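Preguntas frecuentes sobre el método Govemlow

Última revisión: mayo. Mantiene la página Huệ Thái, con mucha ayuda de todo el grupo.

Desde que publicamos el informe nos llegan tantos correos (¡y tan simpáticos!) que hemos preferido juntar las respuestas en un solo sitio. Si tu pregunta no aparece, escríbenos igualmente, que esta página ha crecido así, a base de gente que nos preguntaba cosas que dábamos por sabidas. Las respuestas son largas porque nos gusta el tema, así que ponte cómodo.

¿Qué es Govemlow, en dos palabras?

En dos palabras no nos sale, pero lo intentamos en un párrafo. Govemlow es una manera de decidir qué imágenes de la cámara de muñeca merecen entrar en el entrenamiento de una política de manipulación y con cuánto peso. Cada demostración deja una larga fila de imágenes, y unas cuentan muchísimo (la pinza acercándose al objeto, los dedos a punto de cerrarse) mientras que otras apenas dejan adivinar lo que hay delante. Lo habitual es meterlas todas en el mismo saco o tirar las feas con un umbral de nitidez. Nosotros les damos un peso continuo, calculado a partir de lo que las imágenes vecinas permiten predecir de cada una.

¿Por qué os interesa tanto la cámara de muñeca?

Porque ve de cerca lo que importa en el último tramo del agarre, que es donde casi todas nuestras políticas fallaban. La cámara fija da una idea estupenda de la mesa entera, pero en cuanto la mano se acerca al objeto lo tapa. La de muñeca va con la mano, y eso tiene un precio: cuando la mano se mueve deprisa, la imagen entera se mueve con ella. Quien haya intentado leer un cartel desde un tren ya sabe a qué nos referimos.

¿Qué entendéis por «imagen de tránsito»?

Llamamos así a las que corresponden a un desplazamiento rápido, de un punto de trabajo a otro. Suelen tener vetas en una dirección dominante, manchas de color donde debería haber objetos y algún reflejo metálico estirado hasta parecer una raya. En la nomenclatura interna las etiquetamos con una T y durante bastante tiempo las borrábamos sin mirar. Fue un error, y de ahí nació todo el trabajo.
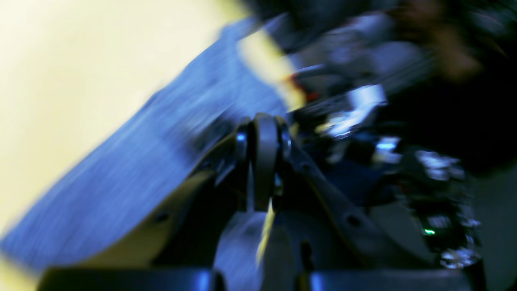 Articulación de la pinza entre vetas de movimiento, con un punto verde de LED a la derecha.

¿Y qué información puede haber en algo tan borroso?

Más de la que creíamos. La dirección de las vetas es una pista sobre hacia dónde se mueve la cámara, y su longitud, combinada con el tiempo de exposición, dice algo sobre la velocidad. Además, las partes de la propia pinza que asoman en la imagen sirven de referencia: si la mano se abre o se cierra, los brazos articulados cambian de ángulo respecto a la base, y eso se aprecia muchas veces aunque los bordes estén blandos. No pretendemos que el modelo reconozca una taza en una mancha, faltaría más. Nos basta con que no pierda el hilo entre el momento anterior y el siguiente.

Cuando quitábamos esas imágenes, la política aprendía una especie de película con saltos. En las pruebas se notaba sobre todo a mitad de recorrido, donde el brazo frenaba, dudaba y a veces volvía sobre sus pasos. Al devolverlas al conjunto con un peso pequeño, las dudas bajaron mucho.

¿Cómo se calcula el peso?

El procedimiento completo está en el apéndice del informe, pero la idea se cuenta fácil. Entrenamos primero un modelo pequeño que, a partir de las imágenes anterior y posterior, intenta predecir una versión comprimida de la de en medio. Si lo consigue sin esfuerzo, la imagen aporta poco y su peso baja. Si falla, pueden pasar dos cosas: que la imagen traiga algo nuevo o que sea puro ruido. Para distinguirlas miramos si la acción registrada en ese instante se predice mejor con la imagen que sin ella. Si mejora, el peso sube; si da igual, lo dejamos en el mínimo, que nunca es cero.

Ese «nunca es cero» nos costó varias discusiones, algunas de ellas bastante acaloradas, y sigue siendo la decisión que más nos preguntan. La mantenemos por prudencia: con peso cero los huecos reaparecen, y con ellos los titubeos.

¿Con cuántos datos lo habéis probado?

El conjunto principal tiene 2.000 demostraciones, todas teleoperadas en nuestro laboratorio. De ellas reservamos 241 para validación, elegidas por sesiones completas para que no hubiera trozos de una misma sesión en los dos lados. Las tareas son seis: recoger, apilar, insertar, doblar, verter y ordenar. Las de doblar y verter son las que tienen más imágenes de tránsito y también las que más mejoran.

¿Cuánto mejora el resultado?

Depende de la tarea, y aquí os pedimos un poco de paciencia con los matices. En el conjunto de las seis, la tasa de éxito sube 10 puntos respecto a filtrar por nitidez. En inserción casi no hay diferencia, seguramente porque el tramo final se hace despacio y las imágenes ya eran buenas. En apilar mejora poco. Frente a usarlo todo sin pesos la ventaja es menor, y quien tenga muchísimos datos quizá ni la note. Lo decimos así de claro en el informe y lo repetimos aquí porque ya hemos visto el número suelto en alguna charla, sin sus compañeros.

¿Qué es Filtwood y en qué se diferencia?

Filtwood es el filtro de nitidez que usábamos antes, y que todavía distribuimos porque a mucha gente le va de maravilla. Decide imagen por imagen, sin mirar a las vecinas. Es rapidísimo, cabe en cualquier ordenador y se entiende en cinco minutos. Govemlow necesita entrenar el modelo auxiliar, y eso lleva una noche de cálculo en nuestra máquina. Si tus demostraciones son lentas y cuidadosas, prueba primero Filtwood y guárdate la noche.

¿El puesto de grabación tiene que estar impecable?

¡Qué va! Recibimos esta pregunta con cierto rubor. El método no exige fondos lisos ni iluminación de estudio, y de hecho preferimos que en los datos aparezcan cables, patas de muebles y zapatos, porque una política entrenada solo con mesas inmaculadas se asusta en cuanto sale a la vida normal. Lo que sí pedimos es que se rotule lo que se maneja durante la sesión. Los nombres cortos escritos en etiquetas blancas y bien grandes se leen incluso con poca luz, y quien revise las grabaciones meses después agradecerá saber qué caja era START y cuál ZERO.

También os recomendamos guardar las imágenes en las que la cámara mira hacia otro lado, por ejemplo al suelo. En nuestra clasificación llevan una F, de «fuera de tarea». Pueden ser relativamente nítidas, y por eso un filtro de nitidez corre el riesgo de dejarlas pasar con todos los honores, aunque para aprender a coger un objeto no sirvan de gran cosa. Con Govemlow suelen acabar en el peso mínimo, ya que la acción no se predice mejor gracias a ellas.

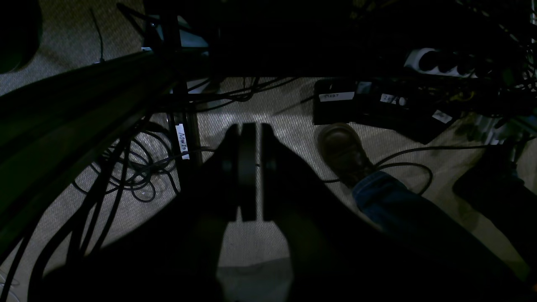 Carvalho nos escribió que en su laboratorio habían llegado a lo contrario: las imágenes del suelo les ayudaban, y bastante, a que el brazo supiera volver desde posturas raras, de modo que ponerles el peso mínimo le parecía desperdiciar un material muy útil. Añadía que quizá nuestra evaluación no lo detecta porque todas las pruebas empiezan en la misma postura.

¿Tiene razón Carvalho?

En buena parte, sí, y nos alegró mucho recibir el mensaje. Nuestras pruebas arrancan siempre desde la postura de reposo, así que una política que sepa recuperarse desde cualquier sitio no gana nada en nuestra tabla. Hemos empezado a repetir la evaluación con posturas iniciales variadas y todavía no tenemos un resultado que nos atrevamos a publicar. Mientras tanto, si a tu robot le toca empezar en posiciones incómodas, sube el peso mínimo de la clase F en el archivo de configuración. Es un solo parámetro y no hay que volver a entrenar el modelo auxiliar.

¿Necesito el mismo robot que vosotros?

No. El cálculo trabaja con imágenes y acciones, y le da lo mismo la marca del brazo. Conviene, eso sí, que la cámara esté bien sujeta y que alguna parte de la pinza quede siempre a la vista. Cuando la cámara se afloja, la referencia baila y el modelo auxiliar confunde la vibración con información nueva, con lo que reparte pesos altos a imágenes que no los merecen. Nos pasó un miércoles entero, y tardamos bastante en sospechar de un tornillo.

¿Se puede combinar con una cámara fija?

Sí, y es lo que hacemos casi siempre. Los pesos se calculan solo para la vista de muñeca, y la cámara fija entra en el entrenamiento tal cual. Probamos a calcularlos para las dos y la mejora no compensaba el tiempo extra. Ahora bien, hay que sincronizar los relojes con cariño: un desfase pequeño no se nota en los tramos lentos, pero en los rápidos empareja una imagen con la acción que no le toca, y son justo esos tramos los que nos interesan.

¿Qué papel tiene Noltiveo?

Noltiveo es el visor con el que repasamos las demostraciones. Pinta el peso de cada imagen como una franja de color bajo la línea de tiempo, y con un poco de costumbre se aprende a leerla de un vistazo. Una franja muy pálida en mitad de un agarre suele indicar que algo va mal en los datos o en los pesos. No es imprescindible para aplicar el método, pero os ahorrará disgustos, y nos encanta que la gente nos mande capturas de franjas extrañas.

¿Habéis probado a corregir el desenfoque en lugar de ponderar?

Fue lo primero que intentamos, con mucha ilusión. Las imágenes restauradas quedaban preciosas y el resultado empeoraba. Creemos que el restaurador inventaba bordes plausibles en sitios donde no los había y que la política se los creía. También se perdía la pista de la velocidad que dan las vetas. No descartamos que con un restaurador entrenado sobre datos de muñeca la historia sea otra, y si alguien se anima, le pasamos encantados nuestras pruebas fallidas.

¿Cuáles son las limitaciones conocidas?

La principal es la que señaló Carvalho, la de las posturas iniciales. Además, el modelo auxiliar se entrena con las mismas demostraciones que después pondera, y con conjuntos muy pequeños memoriza y da pesos caprichosos. Tampoco hemos hecho pruebas con pinzas blandas ni con manos de varios dedos. Y la tarea de verter se evaluó con un único tipo de recipiente, cosa que queremos arreglar en la próxima versión.

¿Cómo puedo citar el trabajo o mandaros resultados?

Para citarlo basta el nombre del método y la versión del informe que hayas usado, que figura en la primera página. Los resultados, buenos o malos, mándalos al correo del proyecto a nombre de Huệ Thái, con el archivo de configuración adjunto si puedes. Los leemos todos, aunque en época de entregas tardemos un poquito más de la cuenta en contestar.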